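Drerkeck Two-Arm Mobile Unit: Set-up Guide
Section 2. Planning the Purchase and the Site

2.1 Before you order

Complete this section before a purchase order is raised. Orders placed without a site form are held at Marnby until the form arrives. The form is on the last sheet of the printed guide and in the dealer portal.

1. Write down the one task the unit must do first. Name the object, where it is picked up and where it is set down. "General handling" is not accepted as a task.

2. Measure the narrowest doorway and the tightest turn on the route. Measure with doors fitted and open, including handles.

3. Record the floor type for each room. Wood, tile and sealed concrete are suitable. Deep carpet is not. List every change of level, including threshold strips.

CAUTION: The wheel rollers pick up thread, hair and tape. Sweep the route before the unit is driven on it for the first time.

4. Check that a grounded outlet is available at the parking position. Do not plan on an extension cord.

2.2 Budget lines

5. Enter the base unit at the price on your written quote. Quotes from Flokdale and from Carrillo differ in what they include, so compare them line by line.

6. Add the spares kit at $1,599. The kit covers gripper fingers, printed brackets, bracket screws and one wrist camera with cable. It does not cover wheels.

7. Add freight and crate return. The crate remains the property of the dealer for 58 days. After that it is billed.

8. Allow 17 hours of operator time for set-up and first trials. Enter this as labor even if your own staff will do the work.

Note: Software updates are included for the first two years. Put the renewal in the third-year budget now, as it cannot be backdated.

2.3 Choosing trial objects

9. Pick trial objects from your own stock. Include at least one rigid container and one soft load. Clothing in a plastic laundry basket meets both requirements and costs little to replace.

10. Mark a start position for the container on open floor, between the two grippers and ahead of the base. Keep loose cables out of the drive path. Allow room for both arms to come in from the sides. 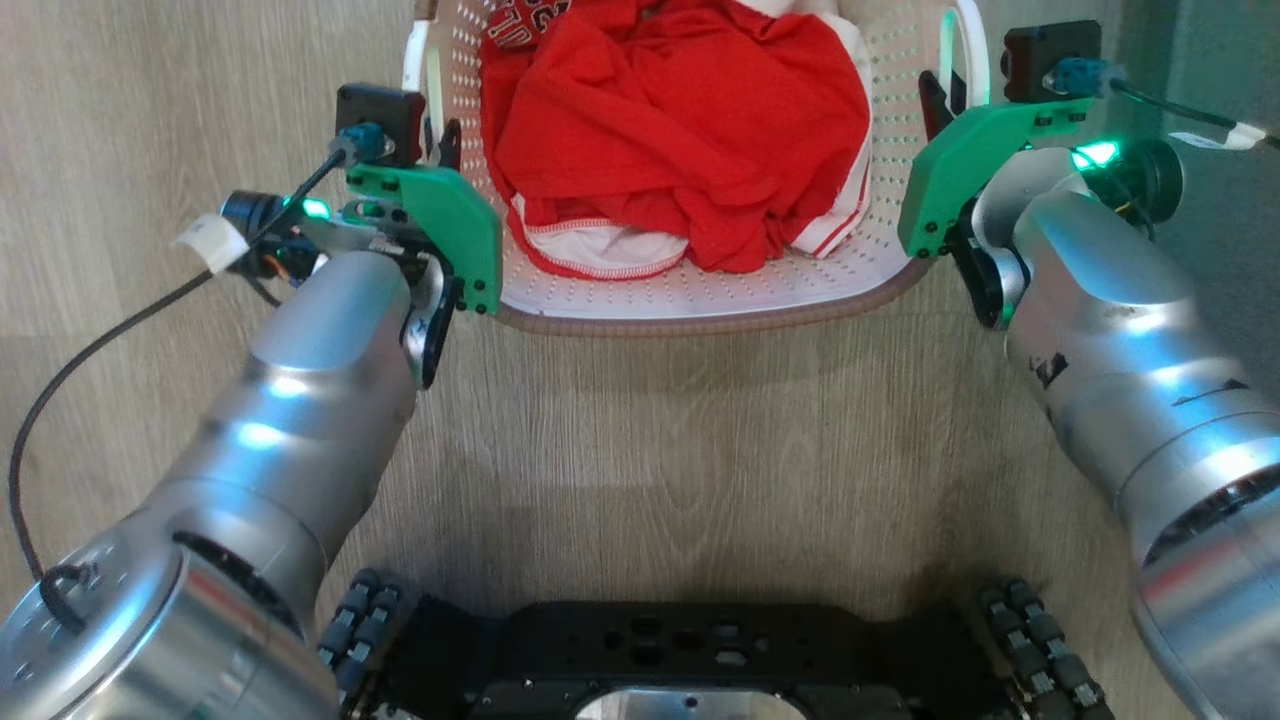
11. Send the completed form to Dagmar Čierny, Site Planning. Questions on floor loading or door widths go to Igor Mikuš. Forms received by the end of June are handled under the current price list.

CAUTION: Do not remove walls, doors or fixed furniture on the strength of this section alone. Wait for the signed site reply.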